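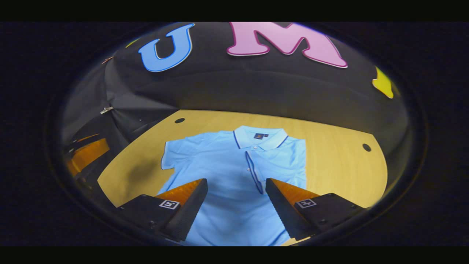
Waslow, 22nd July

Textile Recovery Trial, Waslow and Colance transfer stations
Second progress report to the regional waste fund

1. Period and status

This report covers work from January to the end of the last full collection month. The trial is running at both sites. Collection, sorting and baling are on schedule. Fibre testing is behind schedule and a variation to that milestone is requested in section 7. Spending is within the approved budget for all lines except freight.

2. Collection

Drop-off bays are open at Waslow and Colance during normal gate hours. The Waslow bay is under the existing awning next to the cardboard cage. The Colance bay was first placed beside the green waste pad and was moved in the second month, as dust from the mulcher was getting into open bags. It now stands on the sealed strip behind the weighbridge office. Line marking at the new position is done. The old signs at the gate still point to the first position and replacements are on order.

Material is accepted in tied bags only. Loose items left on the ground are treated as general waste if they have been rained on. Gate staff at both sites report that most residents follow the rule after being told once. Doonas, pillows and carpet offcuts continue to arrive and are not part of the trial. A separate bin for these was tried at Colance, filled quickly and was withdrawn.

The average weekly intake across the two sites is 655 kg. Intake is higher in the weeks after school holidays and falls away in wet weather. No adjustment has been made for moisture. A bag that has sat in an uncovered trailer can weigh a good deal more than the same bag dry, and the figure should be read with that in mind.

3. Sorting

Sorting is carried out in the back bay of the Waslow depot on two benches. Garments are laid flat, front up, and checked for stains, holes and missing fasteners before a grade is given. The grades are unchanged from the first report:

Grade A: rewearable, sent to local reuse shops.
Grade B: clean but worn or marked, baled for export or wiping cloth.
Grade C: suitable for fibre recovery only.
Reject: wet, mouldy, oily or not textile.

Short-sleeved polo shirts have been the most useful garment for training new sorters. The collar and the button placket are where grading differences between sorters tend to show up, and the shirts are quick to lay out. Agreement between sorters on polos improved once the grading sheet was reworded to say that contrast trim on a collar is assessed separately from the body fabric. The same wording has been added for rugby tops and tracksuits.

Items carrying an employer or school logo were a problem in the first months. Reuse shops will not take branded workwear, and schools do not want uniforms sold to the general public. Logo items now go to Grade B regardless of condition, except where a school has asked in writing for its uniforms back. Two schools have done so. Small maker's labels and emblems are ignored for this purpose.

4. Data recording

Weights are entered in Murero at the bench. The earlier practice of writing weights on bag tags and typing them up later has stopped. The change removed most transcription errors but brought one of its own: where the tablet lost its connection, some entries were saved twice. Duplicates have been removed by comparing the entry time with the scale log. The affected weeks are marked in the data annex.

The bench scale was checked against the weighbridge test masses at the start of the period and read true to the nearest division. The floor scale at Colance read low and was replaced. Colance weights before the replacement have been left as recorded. They have not been scaled up, as the size of the error was not constant across the range.

5. Baling and freight

The baler is a second-hand vertical unit built in 2008. It was serviced before the trial and has needed one new hydraulic hose since. Finished bales are stored on pallets in the covered section of the yard. Khondokar, the buyer for Grade B material, will not send a truck for less than 1000 kg, and the storage area was sized on that basis.

Freight is over budget. The original estimate assumed that bales would travel as back-loads on trucks returning empty from deliveries in the district. Back-loads have been available less often than expected, and some consignments have gone at the full rate. Two changes are being looked at: holding bales for longer, which would need more covered space, and combining loads with the cardboard contractor. The contractor is willing in principle but requires that textile bales be wrapped so that loose fibre does not contaminate the cardboard. A price for wrap has been obtained and is in the finance annex.

6. Fibre testing

Grade C material was to be tested for fibre content by a commercial laboratory. Sample preparation took longer than planned. The laboratory asked for buttons, zips, labels and elastic to be removed before dispatch, and this had not been allowed for in the staffing plan. A cutting station has been set up at the end of the second bench, with a guarded rotary cutter and a bin for hardware.

Only the first batch of samples has been returned. The results are mostly polyester and cotton blends. Pure cotton was less common than the sewn-in care labels suggested. A single batch is too small a basis for any statement about the stream as a whole, and none is made here. The second batch has been dispatched.

7. Matters for the fund's attention

Milestone 4 (fibre composition report) cannot be met by the original date. An extension of one quarter is requested. There is no change to the cost of the milestone.

Approval is sought to move unspent money from the advertising line to the freight line. Advertising has been limited to the rates notice insert and the signs at the gates, and no further spending on it is planned.

8. Work planned for the next period

Replace the gate signs at Colance.
Complete the third and final batch of laboratory samples.
Trial wrapped bales on one combined load with the cardboard contractor.
Repeat the sorter agreement check using mixed garments, including knitwear and denim.
Close out the duplicate entries in Murero and reissue the data annex.

Annexes: data tables, finance statement, grading sheet (current version), site plan for Colance.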